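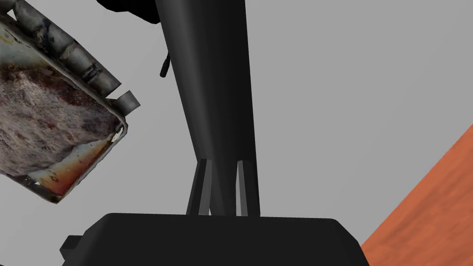 Ticket 252 - Shadow detail lost after waking from sleep
Opened: Monday, March 31, 2025
Product: Ititz display profiler, version 2
Status: open

First of all, I love this program, and my old Burden monitor has never looked better! The trouble comes when the computer wakes from sleep: the profile still shows as loaded, but all the darkest greys run together. Straight after calibrating, the nearly black housing keeps its softly rounded corners and the faint highlights along its upper rim, and even the little tab on the left just about stands out from the shadow. After sleep I get one dark lump. Brightness is at 89 both times.

Tried so far:
Reloaded the profile by hand - fixed until the next sleep.
Swapped the cable - no change.
Turned off the Shehu night light tool - no change.
Went back to the January build - works perfectly, every time!

Log after waking:
profile found
gamma table: load skipped (timeout 2000 ms)
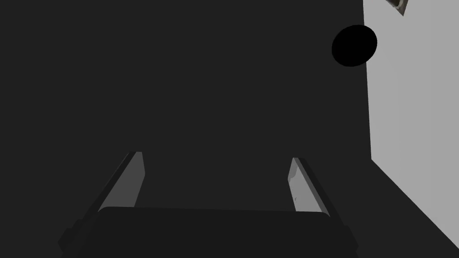 Driletti replied that the skipped load is the fault, as the newer build asks for the gamma table before the monitor is ready, and suggested raising the timeout in the settings file and restarting.

Brilliant, thank you - I had no idea that setting was there. I've doubled it and will put the machine to sleep over lunch, then post the new log.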